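Plokus Place Card and Table Number Set

Plain folded cards for wedding receptions, engagement dinners and anniversary lunches, with matching table numbers. Sold flat, scored and ready to fold.

The card is a 291 gsm uncoated stock in soft white. It takes fountain pen, fineliner and most gel pens without feathering. Metallic markers work too but need a few minutes before you stack them. We don't recommend printing on it with a home laser printer, as the heat can curl the score line. Inkjet is fine on the manual feed.

What's in the pack

52 place cards, 85 mm wide when folded
Eight table numbers, printed both sides
One blank tent card for the cake or gift table
Pencil guide sheet for keeping names level

Extra place cards come in packs of 52. Table numbers above eight are printed to order, so allow an extra week.

Colours

Mengal: soft white with a thin charcoal border
Zenine: soft white with a sage green border
Plain: no border

The border is printed, not foiled. If you are matching the set to Plokus invitations bought before October last year, ask for a sample first. The green was a little bluer in the earlier run.

Setting up

Fold away from the score and press along it with the back of a spoon or a bone folder. Cards stand best on a flat, hard surface. On a thick tablecloth, open the fold slightly wider. For outdoor receptions, a dab of removable putty inside the back panel will hold a card in a light breeze.

Write the names before folding. Keep a few spares for late changes to the guest list.
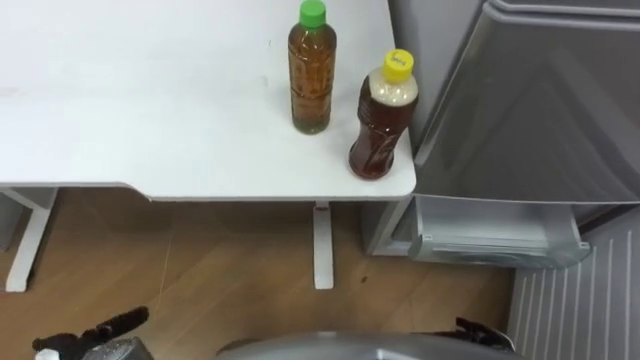

Photo: Seltthorpe

Ordering

Item number 622. Orders are packed at Seltthorpe and posted in a stiff mailer. Bordered sets usually leave us within three working days, and plain sets the next working day. Unopened packs can be returned for a refund or swapped for another colour. We can't take back table numbers that have been printed to order.

Samples of all three colours are free, one of each per customer.

Page updated 23 June 2018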